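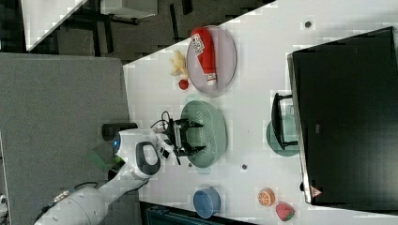 **Hestberg, October.** Paladus has put all 13 episodes of *Melis* on one disc set, and I spent most of last week with it. The show is a fantasy serial about a ferry pilot who inherits a drowned kingdom and has to rule it between shifts.

The first two episodes are slow. The court scenes were shot in one hall and it shows. It picks up in episode three when Benedito Batista arrives as the tax collector, and he is the best thing in it from then on. His scene with the tide clerk runs eight minutes and I watched it twice.

The picture is clean, but the sound is low on disc two. Extras are thin: a 24-minute making-of and a few trailers. Subtitles are English only.

At $30 it's a fair price if you already like the show. New viewers should borrow it first. The finale leaves the Dokia plot open, and there is no second season.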